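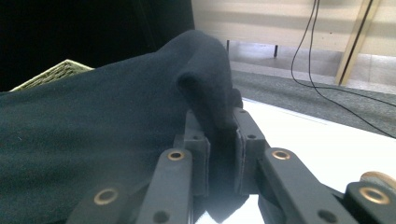
Pinching the navy fleece-like fabric with the hand-held gripper, white table, basket behind.

So, the grasp detector. I've been promising to write this up for ages and Hugo keeps poking me about it, so let's go.

Quick recap if you're new: Dredo is the little perception stack I've been building in the evenings to find good places to grab cloth. It takes a wrist camera view and spits out a pinch point, an approach angle and a finger width. The training data comes from people squeezing things by hand with a gripper tool, and I currently have 774 clips of towels, shirts and blankets sorted and labeled. The labels are where I lost most of my spring.

My first labeling script looked only at finger width. Fingers stop closing, call it a grasp, move on! That works great on a mug. On fleece it's a mess, because the fabric squishes and the fingers keep creeping inward long after you've got hold of it. The script would put the grasp way too late, sometimes when the cloth was already up in the air, and the model happily learned to hover over a fold and do nothing.

Now I use two signals together. One is still width, but smoothed, and I look for where the closing speed drops instead of where it hits zero. The other is image motion in a small patch between the fingertips. When the cloth starts moving with the gripper, the patch goes quiet while everything outside it keeps sliding by. Aitana Aranda suggested the patch thing over lunch and I told her it was too simple to work (sorry, Aitana).

Dark fabric was the next headache. A navy fold has almost no texture for optical flow to hang on to, so the patch looked quiet all the time and I got grasps everywhere. Boosting local contrast before computing flow helped a lot, and so did throwing out any patch where the flow confidence is low and falling back on width alone. I also mask the fingers now – shiny bits and pivot holes are lovely trackable features, and of course they never move relative to the camera.

The labeler lives in a tool called Grulby, and it's a plain Python thing with a timeline and 4 keyboard shortcuts. You scrub, it shows its guess, you nudge it. I had a fancier version in December with plots all over the place and I hated using it, so most of that is gone.

Still broken: double layers. If you pinch a fold that has a second fold under it, the planner has no idea how many layers it's holding. Hugo thinks width should be enough to tell. I've tried it on 3 blankets and I'm not convinced, fleece compresses too much. Next up is a small classifier on the fold shape right before closing, and if that flops I'll try his way properly.

Code cleanup first, though. The config loader is embarrassing and I'd like to fix it before I push the branch.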